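We use cookies to remember your settings. Accept | Manage

Filed under: Baking, Open Data

# Nevside Cupcake Notes

Tasting notes from 43 bakeries, typed up by Dymphna Keogh and Anwara Paul, who love cupcakes far too much! Start with Szénási -- the lemon one is glorious.

## Files

- `cakes.csv`: one row per cupcake
- `shops.csv`: opening hours and town 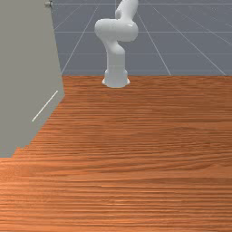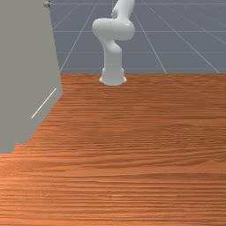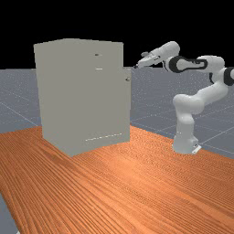 Scores run from 2 to 10 (we couldn't bear to give a cake less). Icing and sponge are scored separately, and `mean_score` is left blank if either is missing. Brinum changed its recipes in December, so its older rows are marked `old`.

## Updates

2026-02-20: added Grikent, plus the missing sponge scores. More rows very welcome -- send us your favourites!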